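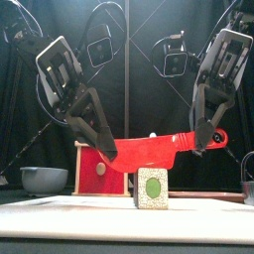

Bavholm toy library gets a bigger home and longer hours

Families in Bavholm will soon have a lot more to borrow. The town's toy library is moving out of its cramped room behind the post office and into the old Spahić furniture store on the main street, and the doors open this Sunday at 10 a.m.

The new space is a huge step up. There are wide aisles for strollers, a reading corner with low benches, and enough shelving for all 3000 toys, games and puzzles in the collection. In the old room, more than half of them lived in boxes, and parents had to ask for things from a printed list. Now kids can walk right up and pick!

"I've been waiting years to see all of it out on shelves," said Henk Van Beek, who runs the library. "We have wooden trains that haven't been out of storage since my own kids were small."

Membership has grown fast as well. The library signed up its first families from a folding table at the Mesico street fair, and it now has 1204 members, with plenty of them driving in from Narari for the puzzles alone. 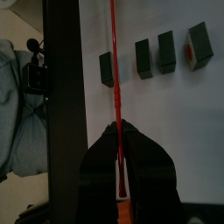
A long, thin red rod, held upright.

Borrowing works the same way as before. Each child can take home two items at a time and keep them for three weeks, and there are no late fees. What's new is the party shelf — complete sets of play food, dress-up clothes and lawn games that can be reserved for a birthday weekend. Reservations for May are already filling up, so anyone with a spring birthday in the house should get in early.

The library will also stay open until 7 p.m. on weeknights, something working parents have been asking for since the beginning.

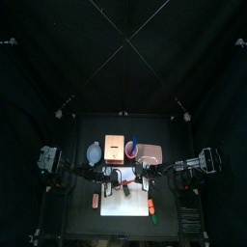 Toy donations are welcome too, as long as they are clean and have all their pieces. Building sets and games for older kids are at the top of the wish list, and so are puzzles for toddlers, which get chewed on and wear out quickly. Stuffed animals can't be accepted. Drop-off is at the side door during opening hours.

Sunday's opening runs until 4 p.m., with face painting, a puzzle race for grown-ups and free lemonade while it lasts. New members can sign up at the front desk and take their first toys home the same day.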